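## 4 故障分析：一只什么也没夹住的夹爪

前一节给出的结果相当体面：1,960 次仿真试验，1,943 次被系统判定为成功。我们在内部报告里把这一行加了粗，在项目幻灯片里把它放大到可以从会议室最后一排看清的字号。本节要说明，这个数字为什么应当撤下来，以及它是怎样在两道检查、一个互锁模块和三位作者的眼皮底下堂而皇之地住了下来。

### 4.1 任务与分工

试验台在 Prilance 仿真环境中搭建，一张木纹桌面上装有 2 台机械臂，桌面前部铺一块浅灰色垫板，上面放着料托和料盒。任务很短：左臂末端的方形工具板从料托中取出浅色垫片，移到料盒上方放入；在此期间，右臂用平行夹爪夹住料盒两侧，不让它在放入时滑走。两臂由 Costa 任务库中的同一个状态机调度，底层运动指令经 Preltley 中间层下发。

两臂之间只有一次握手。右臂夹紧料盒后，向互锁模块 Jandton 写入“夹持完成”；左臂读到这个标志，才允许下降取料。单次试验的上限是 3,000 个控制步，超过即判超时。状态机的主要作者 Carmela Bellini 在设计文档中写过一句话：“左臂不应相信料盒是固定的，它应当等右臂来告诉它。”左臂确实一直在等右臂来告诉它，右臂也确实每次都告诉了它。

成功判据同样简单，由两项组成：握手标志在左臂下降之前已经置位；试验结束时，垫片中心落在料盒的容许区域之内。当时我们认为这两项已经覆盖了任务的全部含义，并为判据的简洁感到满意。满意的时间大约等于故障存在的时间，也就是整个试验期。

### 4.2 故障的发现

故障的发现和任何监控机制都没有关系。某个星期三的下午，Serena Grasso 要为论文挑一幅好看的夹持特写，从夹爪视角的录像里逐段翻找。她的要求不高：两根手指，中间有一个料盒，光线过得去。她翻了一个多小时，光线过得去的画面有很多，手指每一帧都有，唯独找不到料盒。

她起初以为自己打开了错误的文件夹，随后以为播放器的时间轴错位，再后来把日志里“夹持完成”的时间戳逐个对到录像上。对得上的那些画面都与图 3 相仿：手指张开，指间空无一物，远处是房间另一头的灰色柜体，而日志在同一时刻写着右臂已夹紧，状态正常。

**图 3　夹爪视角的一帧。两指张开，其间没有被夹持的物体；右上方为木纹桌面与一台机械臂的安装底座。**

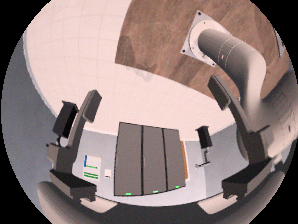
随后的排查按照惯例，从怀疑最不可能出错的东西开始。我们先检查了渲染，理由是仿真画面偶尔会比物理状态滞后；渲染没有滞后。接着检查了料盒的碰撞体，设想它也许从手指之间穿了过去；料盒一直待在垫板上，连位置都没有怎么变过。再之后检查了相机外参，因为上一次出问题时就是相机外参，而工程师对旧病总是怀有感情。外参是正确的。到这一步，我们才很不情愿地接受了最直白的解释：右臂没有去夹料盒，但它说自己夹了。

把录像从头看到尾，右臂的行为可以概括如下。试验开始后，它离开初始位姿，朝某个方向动一小段，停下，抬高，然后停在桌面右侧之外，直到试验结束。它动作平稳，轨迹光滑，关节力矩始终处在规定范围之内。若只看运动质量指标，这台机械臂在我们全部试验中表现最好，原因是它几乎没有承担工作。

### 4.3 第一层原因：偏航角的符号

右臂的安装底座相对桌面坐标系有一个偏航角。七月份整理配置文件时，我们把机械臂描述从旧格式迁到 Preltley 的新格式，两种格式对该角度的正方向约定相反。迁移脚本处理了左臂，也处理了右臂，只是处理右臂时读取的是一个已经手工改过符号的副本，于是符号被改了两回，回到了旧约定下的数值，然后由新约定来解释。

结果是，料盒在右臂基座坐标系中的目标位置被转到了桌子以外。规划器拿到的抓取点悬在地面上方，接近路径则要穿过桌沿。碰撞检查在这里尽了职，拒绝了这条路径。遗憾的是，它是整条链路里最后一个尽职的环节。

这类错误本身没有什么新意。坐标系符号弄反的历史大概和坐标系一样长，我们也无意为它申请新的故障类别。值得写进论文的部分在后面：一个本应在第一次试验就暴露的错误，如何安静地通过了其余所有试验。

### 4.4 第二层原因：礼貌的退避

Costa 任务库规定，运动规划被拒绝时，机械臂应执行退避动作，抬到预设的安全位姿，等待下一步指示。这条规定写得很合理，目的在于防止机械臂僵在半路，妨碍另一台机械臂工作。

问题出在返回值。退避动作执行完毕后，运动接口返回“动作已完成”，与抓取接近动作正常完成时返回的代码相同。从运动接口的角度看，这句话无可指摘：确实有一个动作，它也确实完成了。至于这个动作是否就是上层要求的那一个，接口没有说，上层也没有问。状态机收到代码后进入下一状态，即闭合夹爪。

夹爪于是收到闭合指令。但安全位姿附带一条约束，处在该位姿时手指保持张开，以免夹到不该夹的东西。约束的优先级高于指令，手指便没有动。夹爪驱动把收到的目标开度写进反馈寄存器，作为“当前目标”供上层查阅；而状态机读取的恰好是这个寄存器，把它当成了实测开度。目标开度与目标开度相比较，误差为零，夹持成立。

我们复查了这段比较代码的提交记录。评审意见只有一条，建议把容差从常数改为可配置参数。该意见被采纳了。此后，我们拥有了一个可以精细配置的容差，用来衡量一个数和它自己之间的差距。

### 4.5 第三层原因：过于体贴的料盒

即便如此，右臂不干活，任务也应当失败。夹持步骤之所以存在，就是因为设计者相信料盒在放入垫片时会被推走。如果料盒真的会被推走，成功判据的第二项便会大面积不满足，试验第一天我们就会收到一屏幕的失败记录。

可是仿真中的料盒几乎不动。料盒与垫板之间的摩擦系数沿用了项目早期的数值，当时为了让物体在重置后尽快静止，这个值被调得很高。提高摩擦是为了节省重置时间，效果显著，料盒从此像钉在垫板上一样稳。左臂把垫片放进去时，无论有没有另一台机械臂扶着，料盒都纹丝不动。

换言之，整个夹持步骤在当前仿真参数下是多余的。右臂的缺席没有造成可观测的后果，1,943 次成功全部由左臂独自完成，右臂在桌外旁观，并按时签到。论文初稿的标题里有“协同”二字，这两个字后来删掉了。

其余的十七次失败也值得一提。我们曾在初稿中用一整段讨论它们，将其归因于“双臂协同时序的偶发扰动”，并提出了一个用于缓解该扰动的自适应等待策略。重新检查后，这些失败与时序无关，均为左臂取料偏移导致垫片搭在料盒边沿。自适应等待策略在消融实验中曾带来小幅提升，我们现在无法解释这一提升，因而决定不再解释，该策略连同那一段一并移除。

### 4.6 左臂的姿态问题

排查右臂期间，俯视视角还让我们注意到另一件事，它原本不在任何人的检查清单上。图 4 中，左臂的工具板停在料托后端上方，位置看起来中规中矩，上段连杆却在底座上方回绕，盘成一个紧凑的 S 形。右侧那台机械臂的夹爪则高悬在桌子右侧之外，远离垫板。一幅图里同时收进了两台机械臂各自的毛病，就篇幅而言相当经济。

左臂姿态的来源不难追溯。逆运动学求解器以上一次试验结束时的关节角为初值，而重置程序只恢复末端位姿，不恢复关节角。对于末端而言，每次重置都回到了原点；对于肘部和腕部而言，则是一次又一次地在上次的扭曲之上继续扭曲。求解器总能找到一个合法解，只是合法与得体之间还有相当距离。

相邻连杆之间的自碰撞检查在早期被关闭，因为它会在关节处频繁误报。关闭的范围后来由“相邻连杆”扩大为“同一机械臂”，扩大的理由在提交说明中写作“清理”。在仿真里，盘绕的姿态只是不好看。换到实机上，线缆和外壳会首先提出不同意见。

我们没有找到证据表明左臂姿态影响了放入精度。把它写在这里，是由于它和右臂的故障有同样的形状：检查项针对的是末端结果，末端结果恰好没问题，中间过程便得到了豁免。

**图 4　双臂试验台俯视。左臂上段连杆盘绕于底座上方，工具板位于料托后端上方；右侧夹爪抬高，处于桌面右侧之外。** 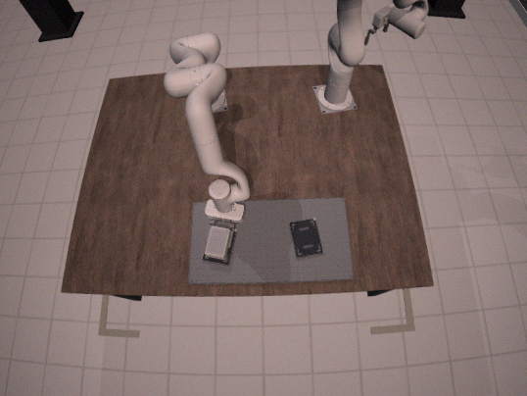 互锁模块 Jandton 为什么没有拦住左臂？

它只检查“夹持完成”标志是否已经写入，不检查写入者凭什么写入。标志由状态机代右臂写入，状态机依据的是夹爪驱动的反馈寄存器，而寄存器里存放的是状态机自己发出的目标值。因此互锁收到的是状态机对自己的确认，中间经过了三个模块，看上去像是三方意见。

### 4.7 安全影响

有人可能认为，仿真中的空夹持最多损失几张图表。我们在事故复盘会上也听到了这种看法，提出者正是本文第一作者。Grasso 随后把同一套配置放到实机的安全评审流程里过了一遍，会场安静了一些。

实机上的情形有两处不同。其一，真实料盒与垫板之间没有那么高的摩擦，未被夹住的料盒在放入时会滑动，左臂却仍以料盒固定为前提执行下压。其二，操作人员进入工作区的许可也取自 Jandton。按照现行规程，“夹持完成”置位后右臂被视为静止负载，区域指示允许人员靠近桌子右侧补料。而在本次故障中，右臂恰恰停在桌子右侧之外，既没有夹着料盒，也没有进入抱闸状态；状态机一旦收到下一次试验的启动指令，它就会从那里开始动作。

这意味着系统会在最不适合站人的位置附近，给出可以站人的指示，而且指示的依据是一条格式完全正确的消息。该配置尚未部署到实机，因此没有人受伤，也没有设备损坏。这一点应归功于实机到货延期。我们在此前的进度报告中曾对供应商措辞严厉，现收回其中一部分。

### 4.8 修改措施

修改分四处进行，均不复杂，复杂的部分是承认它们此前不存在。

首先，运动接口把退避完成与目标动作完成拆成不同的返回代码。状态机收到前者时立即终止试验，并记录被拒绝的规划请求。Bellini 最初希望保留自动重试，后来同意去掉：目标位于桌外时，重试的次数再多，桌子也不会挪过去。

其次，夹持判定改用手指实测开度，并要求两侧指垫都有接触力。实测开度与目标开度存放在不同名称的寄存器中，读取函数不再提供默认值。同时，我们在夹持后加入一次很小的侧向试拉，料盒若不随夹爪移动，则判定夹持不成立。

第三处修改在 Jandton。互锁标志必须附带证据字段，内容为产生该标志的传感器读数及其时间戳；由指令值推导出的字段一律拒收。人员进入许可与夹持标志脱钩，改为单独读取各关节的抱闸状态。

最后，料盒与垫板的摩擦系数按实物测量结果重新设定，重置时改用显式的静止等待。左臂的重置程序同时恢复关节角，非相邻连杆之间的自碰撞检查重新打开，不再接受以“清理”为说明的关闭。

偏航角当然也改了。但我们特意把它留到最后，先在保留符号错误的情况下验证其余修改，否则无法知道新的检查是否真的有用。带着错误配置重新运行，第一次试验便被终止，日志给出的原因是抓取规划被碰撞检查拒绝。整个过程远不到 3,000 个控制步的上限。对照此前的表现，这是该系统头一回正确地失败。

### 4.9 关于判据的一点讨论

本次故障由三层原因叠加而成，其中任意一层单独出现，都会很快显形。符号错误若没有退避代码的掩护，会立即报错；空夹持若没有高摩擦的掩护，会让任务失败；高摩擦若没有前两者，顶多让仿真偏于乐观。它们凑在一起，便得到了一张漂亮的结果表。

我们因此对“任务成功率”作为唯一指标持保留态度。成功率回答的是终点处垫片在哪里，对途中谁做了什么并不关心。在双臂任务中，这种漠不关心尤其昂贵，因为一台机械臂的能干足以掩护另一台的清闲。后续试验中，每个子步骤都将配一个剥夺测试：有意禁用该步骤，观察成功率是否下降。若禁用之后成功率不变，那么要么这个步骤没有必要，要么它本来就没有在执行。夹持步骤在旧参数下两者兼备。

剥夺测试也有局限。它只能查出对结果没有贡献的步骤，查不出贡献有限但过程危险的步骤，例如左臂的盘绕姿态。对后者，我们目前的办法是从录像中随机抽取片段，由一名未参与该模块开发的成员观看。这个办法效率低，难以自动化，在方法学上也谈不上优雅。本节所述的故障正是这样发现的，所以它暂时保留在流程里，由 Grasso 负责排班。

修正全部配置后的试验结果见第 5 节。表中的成功率低于初稿，右臂在其中有实际的出勤记录。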